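House rules for the suture bench

I have been putting off writing this down because most of it lives on a sheet of paper taped inside the door at Prilura, where I run the practice sessions for robotic suturing. The sheet is now on its fourth version. A few people have asked for a copy and I keep telling them it won't make sense without some notes, so this post is the sheet plus the notes.

Some background first. We are a small training lab. People come in to practice tying and closing with the robot before they move on to anything more serious, and we also record a lot of the sessions. The recordings are used later by a group working on automating parts of the stitch. That means every session has two customers: the person learning and the person who will look at the recording months afterward. A rule that helps one of them sometimes annoys the other. I have tried to mark where.

None of this replaces the manufacturer's instructions or your hospital's own policy. If the manual and my sheet disagree, the manual wins, and please tell me.

Before anything moves

Check the instruments by hand and by eye. Open and close the jaws, roll the wrist both ways, look at the cables where they run over the pulleys. We log uses on every instrument and retire it at the limit printed in its paperwork, even if it feels fine. I used to let people keep a retired one for "just warm-up" and stopped, since the warm-up instruments kept finding their way back into the main drawer. Retired ones now go into a locked bin the same day.

Clean the lens, then set white balance, then leave the light alone. If you turn it up halfway through because one side looks dim, the other side will wash out, and whoever has to label the recording will be guessing at where the tissue edge is.

Name the run before you start it. We use the bench name, the task and a running number. The last one in the log as I write this is Caverum 1137. Caverum is just what we call the second bench. The first is Skasen, for reasons that go back before my time.

Thread

This is the longest part of the sheet and the part people argue with.

Cut the thread to length before it goes in. For interrupted stitches we use 15 centimeters. For a running closure it depends on the pad and you have to work it out yourself. Too long is the more common mistake. A long tail loops off to the side, out of view, and then you pull on it without knowing what it is wrapped around.

Keep the working thread where you can see it. If a loop has gone into the shadow at the side, bring it back before you take tension. The old version of the sheet said "avoid slack," and that was bad wording, because you need slack to make a throw. What I want is for you to know where the slack is.

Don't grab the working thread with the full force of a needle driver unless it is a part you are going to cut off. The jaws can crush it, and crushed thread breaks later, at the knot, when you least want it to. There is no feel of the pull on our system, so you have to go by what you see: how the tissue moves, and whether the thread has gone straight.

Loose ends come out. If a cut piece is lying on the tissue, remove it before the next stitch. It is a small thing in practice and a big thing as a habit. In the recordings it matters too, because a loose end and a live thread look the same to software, and often to a tired person at the end of the day.
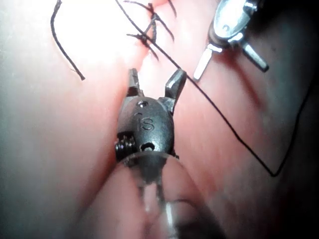
Close work at a cluster of knots, with the long thread running off to the right and a loose end at upper left.

Tails are the other argument. My sheet says leave them long enough to see and short enough not to cross the next stitch. People want a number from me. I had one in version two and it made things worse, as they would stop and fuss with a tail that was a hair too long and forget to look at the knot. So there is no number. If the tails of one stitch are getting caught in the next, they are too long.

Where the instruments go

Both tips in view whenever either one is moving. If you can't see a tip, stop that hand, and move the camera or back the instrument out along the line it came in on. Do not go looking for it by waving it around.

The idle hand stays open or closed on purpose. I don't care which, but pick one and say it out loud when somebody else is assisting. A half-open jaw near the thread will catch it sooner or later.

Don't rest the wrist on tissue. The tips get all the attention and the body of the instrument gets none, and the body is wide. When you are working down in a fold, look at what the wrist and shaft are pressing on as well as what the jaws are doing. This one came from Pelletier, the lab we trade notes with, and I added it to our sheet the same week I read it.

Pause every 40 minutes. Hands off the controls, head out of the console. People hate this rule and the later stitches are better for it.

Handing part of it to the machine

We run some tests where the software does a single step, usually a throw or a pull, and the person does the rest. The extra rules for those are short.

One person has the pedal and does nothing else. That person can stop the run for any reason and does not have to explain it until later.

The software gets one step at a time. It waits for a go before the next one. We allow 5 tries at a step, and after that a person finishes the stitch by hand and the run is marked as taken over. Do not mark it as a success because the knot looks good in the end. I have had to go back through a month of logs to fix that.

Speed limits are set before the run and stay put. If you want to try it faster, that is a new run with a new number.

Keep the bad runs. Dropped thread, torn pad, knot that slid, all of it. It is tempting to delete them to tidy up the folder, and the people building the automation side need them more than they need another clean one.

Afterward

Count needles and write the count down before anybody takes gloves off. Wipe down, log the instrument uses, and put the thread scraps in the sharps bin if there is any chance a needle is still on one.

Version five will probably change the camera section, which is weak. If you have a rule for when to re-center during a running closure, send it over. Ours currently says "often," and I know that isn't good enough.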